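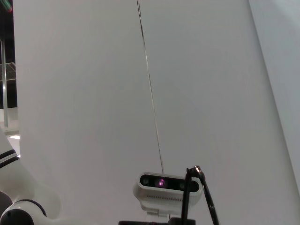 Faltava a sala. Sempre falta a sala, dizia a Graciela, a gente encaixota a casa inteira e deixa a sala pro fim porque na sala tem onde sentar. Corina chegou com a fita crepe no pulso e as chaves do Durán na boca. Parou. Olhou o branco. O fio preto descia quase a prumo, fugindo um pouquinho pra direita, e ela pensou que se fosse o pai dela aquilo estaria reto, com prego e nível e palavrão. Não estava reto. Vinte anos de pai na cabeça e ela ali, medindo fio com o olho.

— Vai ficar olhando?

Wenceslao, da porta. Com duas caixas empilhadas, o queixo em cima da segunda pra segurar.

— Já vou.

— O caminhão cobra 400 até a ponte. Depois das cinco é 700. Só tô avisando.

Sempre só avisando, o Wenceslao. Desceu as escadas avisando.

Corina pegou o rolo de jornal. Copos. Os copos da tia, aqueles de pé fino, que ninguém usava e que ninguém deixava dar. Enrolar um por um, enfiar meia no vão. As meias eram do Eustaquio e ele ainda não sabia. Um copo, uma meia. Outro copo. A mão já ia sozinha e a cabeça foi pra outro lado, pra Brurnville, pra casa nova que ela só tinha visto de noite, com lanterna, o corretor falando da insolação.

Insolação. De noite.
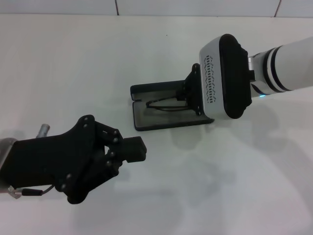 — Cadê a caixa do telefone? — gritou a Graciela lá do quarto.

— Que telefone?

— O de disco. O verde.

O verde. Corina não respondeu logo. O verde ela tinha dado pro Amancay do 112 fazia uma semana, em troca de um carrinho de feira com a roda boa. Negócio justo. O telefone não dava linha desde que a mãe era viva, e o carrinho já tinha levado os livros, os vasos, a maquina de costura. Mas a Graciela, quando pequena, discava naquilo pra falar com cavalo.

— Deve tar no fundo — disse.

Silêncio no quarto. Depois barulho de papelão, muito. A irmã estava procurando no fundo.

Merda.

Acabou os copos. Fechou a caixa, escreveu COPOS, escreveu CUIDADO, achou pouco e sublinhou. A caneta falhou no segundo risco. Saiu no corredor de meia, sem sapato, bateu no 112. Nada. Bateu de novo. Amancay abriu com farinha até o cotovelo e o telefone atrás dele, em cima da geladeira, com uma samambaia do lado. Tinha ficado bonito ali. Isso que dava raiva.

— Preciso dele de volta.

— O carrinho eu não quero mais não — disse Amancay. — Me acostumei sem.

— Te dou 70.

— Leva, menina. Cuidado com a samambia que ela solta folha.

Voltou com o bicho debaixo da blusa, pesado, gelado na barriga. Passou pelo Wenceslao que subia e não perguntou. Entrou de lado no quarto. Graciela sentada no chão, três caixas abertas, papel até o joelho, a cara vermelha.

— Achei — disse Corina. — Tava na sala.

Graciela pegou no colo. Tirou do gancho, escutou um pouco. Discou um número comprido, sem pressa nenhuma, o disco voltando devagar a cada volta, trrrr, e lá embaixo o caminhão buzinou.

— Espera — disse ela, com a mão no bocal. — Tá chamando.

Início Contos Crônicas Autores Envie seu texto Contato
Arquivado em: Contos curtos, Mudança, Família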